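Call for Participants: Grasp Annotation Study on Reflective Flexible Packaging

The Vovlow manipulation group is recruiting 30 participants for a paid annotation study. The study is part of the Fusomell project on robotic handling of thin, crinkled packaging. Sessions run through November at the Aker building, third floor.

Background

Foil pouches are hard for a robot to pick up reliably. The surface changes shape at every contact, and highlights move across it as the viewpoint changes, so depth readings drop out where the material is brightest. Our current method predicts grasp quality from color images alone. It was trained on 315 recorded grasps, each labeled by one member of the project. Agreement between those labels and the later outcome of the lift was lower for foil than for any other material in the set, and we want to know how much of that gap comes from the labels.

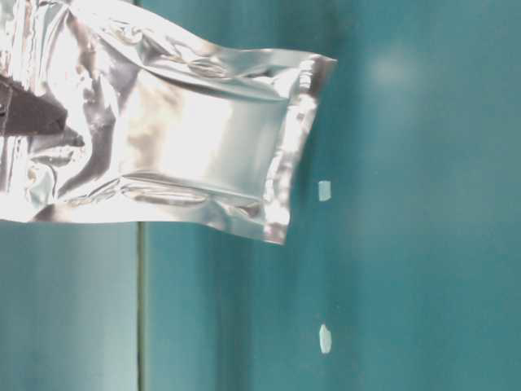
Figure 1. Unprinted foil pouch at the gripper finger, workspace camera. Note the bright central region and the crimped end seal.

What participants do

You will view still images on a calibrated monitor and rate each grasp on a 5-point scale, from "certain to slip" to "certain to hold." You will also mark the region of the pouch that most affected your rating. Each participant rates 300 images in 3 blocks, with a break after each block. Images come from two viewpoints, the workspace camera and the wrist camera, and are shown in random order. You will not operate the robot.

The wrist view is the main interest of the study. It gives a close look at the contact area, but much of the pouch may fall into shadow, and raters in the pilot disagreed most often on these images.

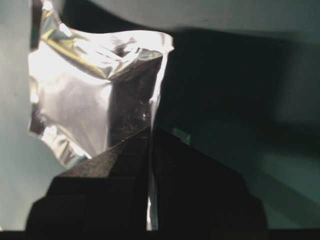
Figure 2. Wrist camera view. A thin strip of foil is pinched between the two fingers; the body of the pouch is above the grip.

Who can take part

- Age 18 or over
- Normal or corrected-to-normal vision, including color vision
- Able to read instructions in English
- No earlier work on Fusomell or on the Pavliuk gripper trials

Experience with robots is not required. We are looking for a mix of people with and without packaging or warehouse experience - please state yours when you apply.

Time and payment

One visit of two and a half hours, breaks included. Payment is a flat $75, issued at the end of the visit. Participants who withdraw partway through are paid for the blocks they have completed.

Data

Ratings and marked regions are stored under a participant number. Names are kept separately and deleted when the study closes. The ratings will be released with the paper in anonymous form.

How to apply

Write to Chrysanthi Konstantinidis, study coordinator, at the Vovlow front desk, with "Foil ratings" in the subject line. Give your age, your packaging or warehouse experience if any, and whether you prefer a morning or afternoon session. Thursday sessions start at 1 p.m. only.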